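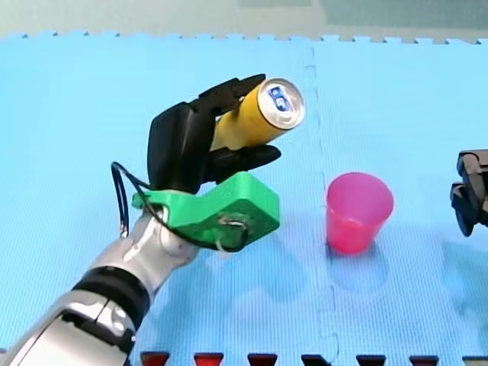 Chapter 4
A Morning at the Open Day

If you have worked through the first three chapters, you already know a fair amount about joints, motors and sensors, and you may be wondering when somebody is going to pick something up. I felt the same way when I was a student. I spent most of a winter drawing arms made of straight lines and little circles, and I got quite good at it, and then one April I was taken to see a working arm and found that I had no idea what to look at first. So before we begin on grasping (and there is a good deal of it to get through, I'm afraid, with the longest problem set in the book waiting at the end) I would like to take you along on a visit.

The visit was to the open day at Wiltthorpe, where a small laboratory called Unik lets the public in to watch its arms at work. I went on December 27, 2019, in the quiet stretch after the holiday, expecting a handful of people and a pot of coffee. There were 587 names in the guest book by closing time, a great many of them belonging to children, and the coffee was gone before I got my coat off. My host was Imtiaz Karunaratne, who had very kindly agreed to let me stand at the front and ask slow questions.

The demonstration I want to tell you about used a drink can and a plastic cup. That was all! Down the hall there was a much grander display called Strobel, with colored lights and a recorded voice, and I did enjoy it, but it was the can and the cup that I kept coming back to, and I stayed so long that I missed lunch.

Think for a moment about how you pick up a can yourself. Your hand begins to open well before it arrives. The fingers spread a little wider than they need to, your thumb goes off to its own side, and somewhere along the way your wrist turns so that everything will meet in the right place. You do this while talking, or reading, or looking for your keys. For a robot, each of those small acts has to come from somewhere, and we give them names so that we can study them one at a time. Getting the hand near the object is called the reach. Setting the fingers into a useful shape ahead of contact is called the preshape. Closing them until they hold is the grasp proper, and what follows, when the object leaves the table and its weight has to be carried, is the lift.
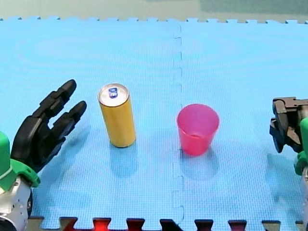

Figure 4.1 An open hand beside an upright can. Compare the spread of the fingers with the width of the can.

I asked Imtiaz which of the stages gave his group the most trouble, fully expecting him to say the grasp. "The preshape," he said, and he held up his own hand and wiggled it at me. "If the fingers are in the wrong place before we touch the can, we can close them as nicely as you like and we'll still push it over." He told me they had tried 87 different starting shapes for the hand over the previous season and had kept 40 of them. The planning program they used, Ovus, picked from that list according to the size of the object and the way it was standing.

You will notice that the two arms at this table carried different tools. One ended in a hand with jointed fingers, the other in a gripper of the more angular, mechanical sort. We shall compare the two kinds properly in Section 4.3. For now, just keep in mind that a jointed finger can wrap itself along a curved side, and that every joint we add to it is one more thing to be planned, powered and paid for. A boy standing next to me asked which arm was the smart one, and I have since put his question, nearly word for word, into the exercises.

Before you read on, please try something. Stand an empty can on a table and put a cup a short way to one side. Pick up the can as slowly as you can bear to, and stop just short of touching it. Look at your fingers. Then do it again with the cup, and then with the can lying on its side, and make a quick sketch of your hand each time. Keep the sketches, as we will need them for Exercise 4.2, and don't worry if they look dreadful. Mine do.

4.1 Reaching

We begin with the simplest case, in which the object stands alone on a flat surface and its position is known.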